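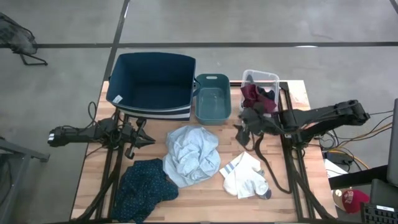
图2 木质台面上的藏青色织物收纳箱与青绿色塑料篮

3.2 冷空气湖的识别与辐射雾样本筛选

谷底测站Istley与坡上测站Silton之间的高差为480米,两站均位于同一支沟的北侧,水平距离较短,可近似视为同一气柱的下层与上层。气温和相对湿度传感器安装在距地2米处,置于通风防辐射罩内。原始采样数据先经过阈值检查与时间一致性检查,再处理为10分钟平均值。缺测时段不作插补,若日落至次日日出之间存在连续缺测,则该夜整体剔除。

冷空气湖的判定以两站位温差为基础。位温由实测气温和气压换算,Silton站的气压传感器在October出现过一次漂移,该时段改用Istley站气压按静力方程推算。推算值与漂移发生前的实测值作过比对,偏差未表现出明显的日变化,因此未再施加订正。当坡上位温持续高于谷底,且谷底风速处于静风或弱风等级时,记为冷空气湖形成;当位温差转为零或负值,并在随后的平均时段内未恢复时,记为消散。冷锋过境造成的短时逆温不计入,锋面时刻依据地面分析图和气压曲线的转折点共同确定。

辐射雾样本在上述夜间中进一步筛选。能见度仪仅布设于Istley,输出值受镜面凝露影响较大,对清洁维护之前的数据单独作了标记,与相对湿度记录不一致者不参与统计。降水期间及降水刚结束后的低能见度事件归为降水雾,平流性质较强的个例则根据风向和露点的上升趋势予以排除。Silton站同时处于饱和状态的夜间,难以区分谷雾抬升与低云接地,这类样本单列,不进入后文的回归分析。

3.3 地表状态与凝露的影响

土壤含水量对近地层露点的控制作用在秋季较为突出。前期有明显降水的夜间,谷底露点在日落后下降缓慢,地表凝露开始较早,水汽向下输送使近地层比湿逐步减小,成雾时间反而可能推迟。前期干燥的夜间,辐射冷却更强,但初始比湿偏低,气温往往在降至露点之前即因坡面下泄气流的扰动而停止下降。两种情形的相对重要性取决于日落时的饱和差,单凭日降水量难以区分。

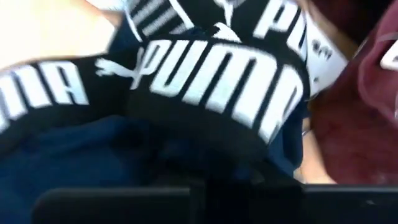
图3 黑色织物上的白色PUMA字样(局部)

为表征这一过程,引入Tundari指数,定义为日落时饱和差与前期有效湿润度之比。有效湿润度由逐日降水量按指数衰减累加得到,衰减系数在两站取相同值。该处理忽略了坡向和植被覆盖的差异,对Silton站的适用性较弱,故指数仅用于Istley站的分级。分级界限按样本分位数确定,没有采用固定阈值,以避免传感器更换前后系统偏差带来的影响。

分级结果显示,指数较低的夜间成雾比例较高,雾的持续时间也较长,这与饱和差的直接控制作用一致。指数处于中间级别时离散度最大,成雾与否主要取决于后半夜云量变化和下泄气流的间歇性。由于缺少长波辐射观测,云量只能从邻近机场报文中获得,时间分辨率不足以解析短时的云隙,因而该级别的统计关系不宜外推。指数较高的夜间虽有个别成雾记录,但多与傍晚平流增湿有关,在排除平流个例之后样本所剩不多,未作显著性检验。

参照Şimşekoğlu方案,另以谷底降温速率代替位温差重新识别冷空气湖。两种方法对长时间维持的个例判断一致,差别集中在日出前后的消散时刻。降温速率法对薄雾层顶部的混合不敏感,给出的消散时刻偏晚;位温差法则受坡上测站日照提前的影响,日出后坡面增温使位温差短时增大,消散判定同样可能滞后。考虑到后文主要讨论成雾条件,消散时刻的误差对结论影响有限,仍采用位温差法作为基准。

传感器的夜间误差另作评估。弱风条件下自然通风罩的辐射偏差为负,谷底站偏差大于坡上站,会使逆温强度被略微高估。将弱风样本与有强制通风对比观测的夜间分别统计,冷空气湖的出现频次未见系统差异,但强度量级较小的个例对判据敏感。这些个例保留在样本中,并在回归中赋予较低权重。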